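The people at Gourlay had been promising for months to let me sit in, and one morning in February they finally did. I brought muffins, which I would recommend to anyone visiting a robotics lab!

The question Halima Massawe and her group have been chewing on is a homely one. If you want a robot to learn how to pick up a spoon or fold a napkin, do you need the robot there while you teach it? Their method says you can do most of the teaching by hand, with a gripper you hold and squeeze yourself (a camera rides along and sees what the fingers see), and then hand the recordings over to the machine afterward.

So far they have 1257 recordings, gathered in kitchens, offices and one very patient library. The policy trained on all of them was then tried on a real arm, on tables it had never met, and it finished 114 of 179 attempts. The version taught with the same number of lab-only recordings managed nearly half that, and it got especially muddled whenever the tabletop changed.

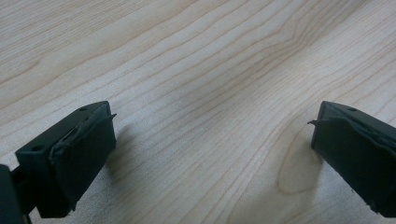

Golnar Najafi thinks the variety matters more than the pile. She would take 500 recordings from 50 different rooms over any number from one room, she told me, and she'd like the next paper to say so a good deal louder than this one does.

Massawe is more careful, and she kept steering me back to the 65 attempts that failed. Most of them went wrong in the last inch or so, just as the fingers began to close, and that's where the group plans to spend its spring.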